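Arms on the bagging table, whats it like for you lot (gift packing)

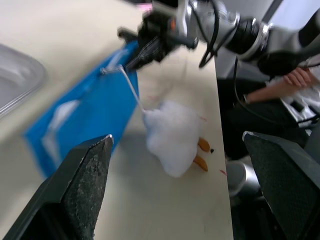
Do the arms mean fewer people on the packing line?
At our place the headcount is the same so far, but the jobs moved. Less bagging, more sitting at the table and sorting out what the arms get wrong.

Posted by slowlane_packer, Sep 27, 2021

ok so background. I'm at Hinimar, the Braltarside building, soft toys and small gifts. Used to be all hand work, toy in drawstring bag, pull, tag, bin. Since May we have arms on two of the tables. I sit with one most of the shift now. Pay same. Feet hurt less. Head hurts more. Anyone else?

tapegun77
Same building type, different firm. We had 9 on bagging, still 9, but 2 of them are now "table leads" and got a bump. Rest of us got a laminated sheet. So yeah headcount same but somebody did ok out of it

slowlane_packer
we didnt get the sheet even

oldmezzanine
Drawstring bags are the worst thing you could give an arm. Floppy bag, floppy cord, floppy toy. Whoever picked that job first never packed one.

tapegun77
disagree, thats why they picked it. Boxes were done years ago at our place. Whats left is the floppy stuff. And its the floppy stuff that wrecks your thumbs

oldmezzanine
My thumbs are fine after 13 years thanks

kitchenroll
lol mine arent. I'd hand over every drawstring tomorrow. What I dont like is the sitting and waiting. You cant chat bc you're meant to watch, cant do anything else bc you're meant to watch. On hand packing me and the girl across talked all shift, went by in no time

slowlane_packer
^ this. Its the quiet. Well not quiet, but nobody talks

Muriithi_nights
Night shift view: we rotate. One hour at the arm table, then back to hand packing, then labels. We asked for it, took a few weeks of nagging. Nobody gets stuck in the chair. Ask for rotation before they get used to the rota you have now

oldmezzanine
Rotation is how they get everyone trained to do without everyone. Just saying

Muriithi_nights
Or its how I dont fall asleep at 4am. both can be true

tapegun77
who counts the rate at yours? At ours a bag the arm started and a person finished counts for the arm. Drives me nuts. Last order was 3938 bags and the board made it look like we stood there

slowlane_packer
wait is that a thing?? never looked. will check tommorow

kitchenroll
At Plusico (my last place) finished by hand = counted by hand. Lead wrote it on the sheet. Worth pushing for, its your numbers they look at when contracts come up

oldmezzanine
First thing in this thread I agree with

slowlane_packer
update, asked my lead. Table has one count, no split between arm and person. She's going to ask upstairs. Also asked about rotating, she said put it in writing so I am, if anyone has wording they used pls post it

Muriithi_nights
will dig ours out after shift, its only half a page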